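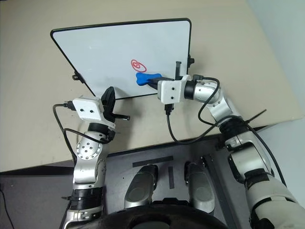

Hi everyone,

Thank you, Touran, for getting this thread going again. I meant to answer back in May when the topic first came up, and then the end of the term swallowed me whole, so please forgive the long silence (and the long message!).

Touran Nikzad wrote:
> I'm looking for advice on small tabletop whiteboards for our
> reading group. The wall board at Akbari is too high for half
> the kids, and red marker never seems to come off it fully.
> Is anyone using the kind that stands on a table and tilts?
> Do they slide around when you wipe them?

We've had four of the tilting ones at the Druvlow center for a good while now, and I'm very fond of them. Ours have rounded corners and a thin black frame, with a knob on each side for setting the angle. You loosen both, lean the board back to where you want it, and tighten again. Ekua Bonsu likes hers nearly upright, but I lean mine well back, so that a child sitting down can write on it without lifting an elbow to the ceiling.

Now, about the red. I've had the same trouble, and with us it was mostly the wait. A little squiggle that gets rubbed out right after the lesson gives us no grief at all, but one left over a long break leaves a pink ghost that you can still make out when the light is right. We dampen a cloth with plain water, go over the spot, dry it well, and only reach for the spray if that fails. The bottle we use is Clolus, 200 ml, and it has lasted us ages.
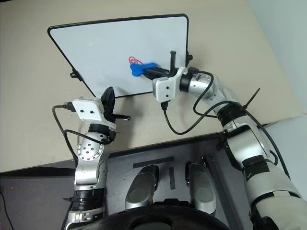
Should you rub hard on a mark that won't budge? Go gently, with a clean eraser and short strokes, and if the mark is still there after a few passes, switch to the damp cloth.

As for sliding, yes, they do wander a bit on a smooth table, and more so if you push from one side only. I teach the kids to put their free hand on the bottom corner and wipe downward, toward the table. Chutima Kaewkla sticks rubber dots under hers, which works nicely until the dots get dusty, and then you're back to the hand on the corner anyway.
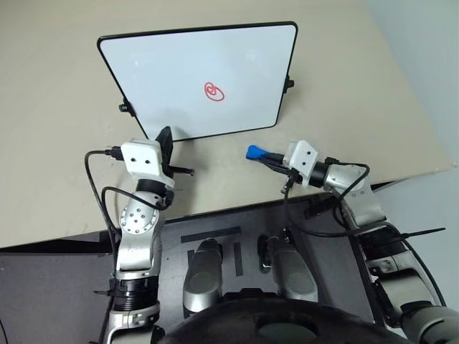 One more thing on the knobs. Snug is plenty! I overtightened one in our first year and had to ask Ruoxi Xiao to get it loose with pliers, and that board has had a slight droop on the one side ever since. I still use it, mind you, just for spelling words.

If you'd like to try one before buying, I can spare a board for some six weeks over the summer. I'd toss in a couple of the Gremano markers too, as the red in those seems to wipe off easier than the ones we had before. Write me off list and we'll work out a pickup.

Warmly,
Elaheh Shojaei

Last updated: May
Contact the list owner | Copyright remains with the authors of each message | Back to top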